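3.2 Table surfaces and seating comfort

Reading rooms at the Bostine and Grewal sites were fitted with long tables of the same height, and differed in surface finish and in the spacing of chairs. We collected 1244 questionnaires in April, 60 of which were dropped for missing answers on session length. Respondents rated glare, elbow room and noise on a five-point scale. Villa's earlier coding scheme was kept for the open comments, with two codes merged.

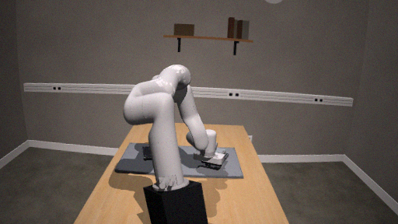
Figure 2. Long wooden table with a blue-gray rectangular mat, rendered view.

Glare was the strongest predictor of a short stay at both sites. Readers who rated it as high left earlier than those who did not, and the gap was wider in the afternoon. Elbow room mattered mainly to readers using large-format volumes. Noise ratings varied little between rooms and were left out of the final model.

Open comments from Grewal often named chair height, an item the questionnaire did not cover. We coded 48 such comments separately and report them in Section 4. Chair height was not measured at either site, so these comments cannot be tied to particular seats.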